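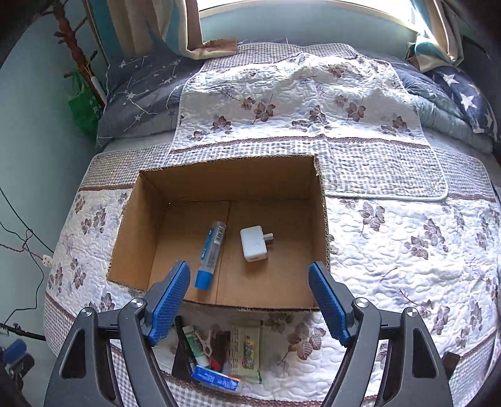 Workshop notebook | Open days & visits

Print this page | E-mail this entry

Tuesday, December 31, 2019

Writing this up before the year runs out, because I've been carrying the notes folded in my coat pocket and they're going soft.

Went over to Juvolthorpe for the open day with the Plamesby people. So good! I'd only planned to stay for the morning and was still there when they started stacking chairs. The main draw was the hand-held gripper session, where visitors get a two-finger gripper and sort small household bits into or out of a box, and the recordings go towards training the arm they call Mersha. They had 2,306 recordings by the time the doors opened and wanted more, so there was a queue and a lot of cheering.

My own go: 15 picks, two drops. Both drops were my fault, I squeezed before the pads were level. You feel it straight away through the handle (lovely bit of feedback, we should copy it). The ribbed rubber pads are much better than the smooth ones we cut in August. They take hold of a round thing lying at an angle without it rolling off, and a glue stick is just the sort of thing ours used to chase across the bench.

Things to remember:

- Come in along the short side of the object. Plug adapters are awkward, the prongs catch a jaw if you approach from that end.
- Open-fronted boxes are far kinder than ones with all four walls up. We've been making life hard for ourselves.
- Slow down for the last bit. Everyone rushes it.
- Patterned cloth under the box is worth trying. We've only ever used the grey mat.

Then the demonstration proper. Mersha did a run of eight objects on its own and got all but one, a floppy packet, which it nudged about, backed away from, then tried again from the other side. The whole room leaned in. I'd have been happy watching just that for an hour.

Asked about the Oten controller. They run it with the stock settings, apart from the closing speed, which they've halved. Must try that on ours before touching anything else.

Still don't know how they keep the pivots from working loose. Ours want tightening up to twice a day. Forgot to ask, will write to them.

To do: cut new ribbed pads, fold the front down on the old box, find a bag of odds and ends that isn't all screws.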